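Subject: Re: [stirier-users] smoothing before group stats?

Perla Xolalpa wrote:

> Hi all, I'm putting together my first group analysis (resting state,
> 2 sites) and my advisor wants everything smoothed before it goes into
> Stirier. The Orik tutorial says to leave it alone. Who's right? Also,
> does anyone still have the handout from the March workshop? The link
> on the wiki is dead.

Hi Perla,

Ha, you've walked into an old argument! I went back and forth on this for most of my second year. What I do now is smooth lightly for the voxelwise maps and skip it completely for anything based on regions, where you're averaging inside the region anyway. If your advisor wants it everywhere, run it both ways and bring the two maps to your next meeting. That settled things in our lab (mostly).

One thing to watch with two sites: check the head motion separately for each before you pool them. We had 458 scans going into the Portela study and I threw out far too many from one scanner by using a single cutoff for everybody. 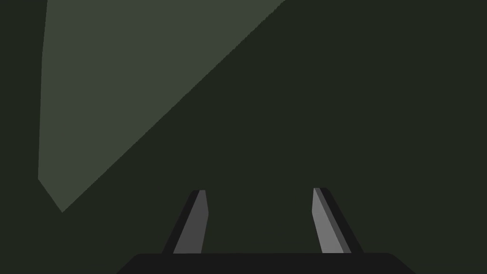
Image credit: Ashley Furnival

I do have the handout, and I'll send it to you off list because the server bounces big attachments. Page 3 has the settings you want. Ignore the part on permutations, it says 300 and that's much too low, I'd go a lot higher if your machine can stand it.

Are you going to the Vomilach meeting? A few of us are trying to get a table together for lunch, and I'd love to hear how the analysis is coming along. Just write me directly and I'll add you.

Good luck with it!

Ashley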